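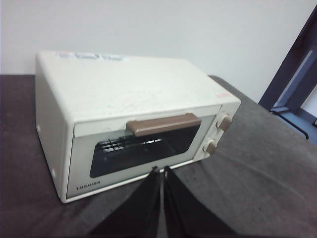 Toaster oven bench, view from the wrist, fingers just short of the door.

Bench notes, May 2018

I have been promising Kekeli a proper write-up of our house rules for the oven task, and since the three of us have been carrying three slightly different versions in our heads, I'd better get it down while the coffee is still warm.

First, the door. The fingers come in low and slow, and they stop below the glass before anything else is planned. Odair likes to go straight for the handle, and I do understand (it looks so much nicer on the plot!), but the rule is stop, check the pose, then reach. Wait 2000 ms at the stop. The Joltden controller will let you skip the wait, so please don't take its silence for permission.

Second, the knobs. We treat both as live at all times, whatever the plug is doing. If the arm has to turn one, a person stands by the stop button and says out loud which knob it is. Zubaida brought that habit with her from Tundinville and I have grown very fond of it.

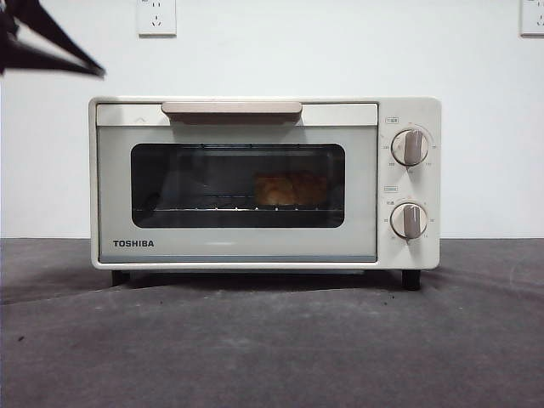 Side view, something baked on the rack, gripper still up and to the left.

Third, food on the rack counts as a payload even with the door shut. I went back and forth with Konrad over this one, and he was right, as he usually is about payloads. Write it in the run sheet before the arm is enabled. Run 133 has no such line and I spent a good part of the morning cross with whoever filled it in, until I recognized my own handwriting.

Fourth, hands stay off the cloth while the gripper is moving, even when it is way up high and looks miles from anything. Smooth the wrinkles between runs.

Still open: whether the Lüthi checklist should replace ours or sit beside it. Ask Konrad. Also move the old sheets, 92 onward, into the Dileck binder.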